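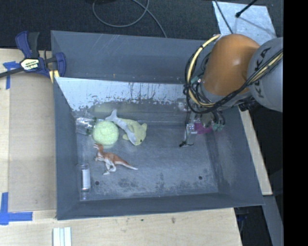
Fig. 1. KUKA arm over the picking bin, toys gathered on the left.

Course Notes > Automation > Site Visits
Home | Syllabus | Notes | Labs | Contact

Notes to go with the Stolmont open day, 5/7/20

OK, so these are my notes from the Fekton demo, typed up for those of you who were stuck at the back and couldn't hear over the compressor (me too, for the first ten minutes!). Read them before lab 2, please.

The task is bin picking. Mixed stuff in a box, one arm, take things out one at a time. I love this problem because a toddler can do it and it still eats whole research budgets. Look at what's in the bin: a dinosaur on its side, a fuzzy green ball, a plush thing with fins and a sea animal draped right over it. Which one would you go for first? I'd take the ball. It's round, so you can come at it from lots of directions, though it does have neighbors, and you have to think about where the fingers go on the way down.

Now the clear things. There's a see-through bottle over by the left wall and a crumpled plastic package farther up, and these are the ones I want you to worry about. Depth cameras hate clear plastic. You get holes in the data, or you get the bin floor behind the object, and the planner happily drives the fingers into it. The white label or insert in the bottle helps a little (something to lock on to), but then the wall is close by and you lose half your approach angles.

The Fekton people told us they'd logged 492 picks that week and 73 of them were misses. Work out the success rate yourselves and bring it to lab. Then tell me whether it's a fair number, given that we don't know how many of those picks were clear objects. I asked, and they didn't have the split with them.

Also have a look at the cables on the arm. Someone asked me why they loop so wide, and it's slack for the wrist to turn. Pull them tight and you'll snap something on a big rotation, I've done it.

For next time: read the Nelix handout on grasp scoring, first half only, and sketch three approach directions for the dinosaur. Pencil is fine.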